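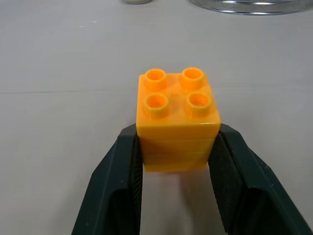 Arwel Morris sostiene que una visita a un laboratorio se aprovecha el doble si uno llega con una pregunta ya escrita, y que la suya, la primera vez, fue muy simple: ¿cómo sabe la pinza cuándo dejar de apretar? Con esa misma pregunta empezamos estos apuntes de la jornada de puertas abiertas en Lonach.

# Apuntes 2. Manipulación: lo que vimos en Lonach

Asignatura: Introducción a la robótica
Fecha de esta versión: 22 nov 2020

## 1. La tarea de la demostración

El ejercicio central fue coger una pila de bloques de construcción de plástico, de los grandes, y dejarla en otro punto de la mesa. Dicho así parece poca cosa. ¡Pues a mí me pareció lo mejor de la mañana! En una tarea tan corta caben casi todos los temas del primer bloque: percepción, planificación, contacto y control.

El equipo de Lonach la divide en fases, y conviene que las tengáis en la cabeza para la práctica:

1. Localizar la pila y estimar su orientación.
2. Colocar la pinza encima, con los dedos abiertos y paralelos a dos caras opuestas.
3. Bajar y cerrar hasta que haya contacto en los dos lados.
4. Levantar unos milímetros, comprobar y seguir.

La cuarta es la que más se olvida en los trabajos de clase. Si el agarre es malo, sale muy barato descubrirlo con la pieza casi pegada a la mesa.

## 2. La cámara en la muñeca

La imagen del comienzo está tomada desde ahí, con los dos dedos a los lados de la pila amarilla. La gran ventaja de esta colocación es que la cámara viaja con la herramienta: en cada instante tenemos la posición del objeto *respecto a la pinza*, justo el dato que necesitamos para cerrar bien.

A cambio, se pierde el panorama. Con la cámara cerca de la pieza apenas queda contexto, y los propios dedos tapan parte de la superficie. Por eso en Lonach combinan esta vista con otra fija, general, y reparten el trabajo: la fija sirve para acercarse y la de muñeca para el último tramo.

Fijaos también en los cuatro tubos de la cara superior. Forman una cuadrícula de dos por dos y, como conocemos el patrón, las diferencias de tamaño aparente entre los de delante y los de atrás nos dan una pista de la inclinación. (Volveremos a esto en el tema de calibración, con las cuentas completas.)

## 3. Fricción y fuerza

Para una pinza de dos dedos que sujeta una pieza de peso *P*, con coeficiente de fricción *μ* y fuerza normal *N* en cada dedo, la condición mínima en reposo es:

> 2 · μ · N ≥ P

Las almohadillas con textura en la cara interior de los dedos están pensadas para mejorar el lado izquierdo de la desigualdad sin subir *N*. Con una pila de bloques hay una complicación preciosa: son varias capas encajadas. Si se agarra solo la de arriba, la unión entre bloques tiene que soportar el peso de las demás, y nuestra fórmula no dice nada de eso.

Volviendo a la pregunta de Arwel: en el montaje que nos explicaron, el controlador vigila la corriente del motor y se detiene al superar un umbral. Lo fijaron con 116 intentos de agarre, anotando los deslizamientos uno a uno en una hoja de cálculo. Qué gusto ver que el cuaderno de laboratorio sigue mandando.

## 4. Datos y programas

- **Flundar**: el programa que guarda cada intento con sus imágenes y sus posiciones articulares. Tienen ya unos 2.000 registros.
- **Brusmont**: el planificador de trayectorias. Lo usaremos en la práctica 2, en versión reducida.

## 5. Para entregar

Una página por pareja, a mano o impresa:

- Despejad *N* en la condición del apartado 3 y discutid qué cambia cuando el brazo acelera hacia arriba.
- Proponed una comprobación para la fase 4 que no use la cámara.
- Explicad qué fallaría si los dedos cerraran sobre dos esquinas opuestas en vez de sobre dos caras.

La siguiente visita será en mayo, a la nave de Chin, con 13 plazas. Apuntaos en la hoja del tablón del aula y traed la pregunta escrita.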